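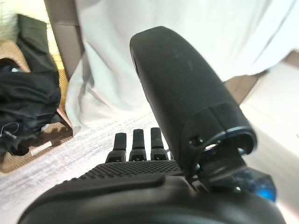
Black robotic hand over a white surface

Junosura Community Help > Home and Household > Bedding and Laundry

Duvet keeps moving inside the cover and all ends up at the bottom. What can I do?

Asked by Esperanza Marchetti in June

Hello to all. I have a question which is maybe simple for many of you, but I am trying to solve it since the winter.

I have a duvet of 100 percent cotton outside with some kind of fiber filling, and a white cotton cover which I bought separately. In the evening I make everything straight. In the morning the upper part of the cover is empty and the duvet is in a thick roll near my feet. My husband sleeps under the same one and he says he does not move in the night, but the duvet moves.

What I already tried: safety pins in the corners (one opened in the night, I don't want this again), a smaller blanket on top to hold it, and buttoning the cover very carefully. The cover has eight buttons and I close all of them. It helped for one night, maybe two.

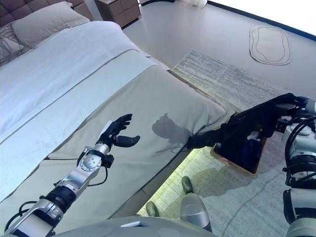 I don't want to buy a new duvet because this one is warm enough and it was not cheap. I would buy another cover if this is really the problem. I also like to keep the bed looking neat in the day, with a runner over the middle, and with the duvet rolled at the bottom it is not possible to make it lie flat. Also my mother-in-law comes to stay with us next month and she will sleep in this bed, so I would like to have it in order before that.

Is it a question of size? Of fabric? I can sew a little, but only by hand. Thank you in advance.

3 answers

Answer by Marcus Nguyen-Tran
Marked as helpful

Hello Esperanza. I had the same trouble for a long time in our apartment in Purnunau, and at the end I found there were two different causes.

First, please measure both things. Don't trust the label. Put the duvet on the floor, pull it flat with your hands but do not stretch it, and measure the width and the length. Then turn the cover inside out and measure it from seam to seam. My cover was sold as the same size as the duvet, but it was 4 inches wider. A duvet that has so much free space will travel. If your cover is the bigger one, you can make it smaller by hand with a simple seam along one side. It is slow work but not difficult. Wash the cover before you sew, in case it still wants to shrink.

Second, ties. Look first if your duvet has small loops on the corners. Many have them and people don't notice. If there are loops, you need only to sew ribbons inside the four corners of the cover. Cut each ribbon long enough to make a bow, fold it in the middle, and sew the fold to the seam of the cover, not to the flat fabric — the flat fabric will tear after some washings. If there are no loops, make them from cotton tape and sew them on the edge of the duvet, where the fabric is already double. Don't push the needle through the part with the filling, or the fibers will come out from the holes.

For a wide duvet I would put also one tie in the middle of each long side. In my case the corners alone were holding well, but the middle was still hanging down like a bag.

When you put it together, start with the cover inside out on the bed, lay the duvet on it, tie everything, and then turn the cover over the duvet. It takes me more time than before, but I do it only when I wash.

About the safety pins, I agree with you, better not.

Answer by Luvach

just use a flat sheet under the duvet and no cover at all. we did it like this at home always. you wash the sheet and the duvet stays clean

Answer by Tran

I agree with most of what Marcus wrote, but I would like to add something about the fabric. If the inside of the cover is very smooth, the duvet slides more easily, even when the size is correct. I had a shiny one and it was terrible. With a plain cotton cover, a little rough, it became much better without any ties.

There are also clips made for this purpose, in two parts, one inside and one outside the cover. They hold well, but I could feel them with my foot. For a guest I would not use them.

Please be careful with the temperature if you wash the new ribbons together with the cover. I washed mine at 90 degrees Celsius (my machine is a European one) and the ribbons became short and hard, and one corner was pulled in. Now I wash at a lower temperature and the ribbons are cotton, the same as the cover.

Comment by Esperanza Marchetti

Thank you Marcus and Tran. I measured and the cover is bigger in the length, not in the width. I did find two loops on the duvet, only on one end, so I will sew the other two. Should I make the seam on the side with the buttons or on the opposite one?

Comment by Marcus Nguyen-Tran

On the opposite one. Leave the buttons as they are.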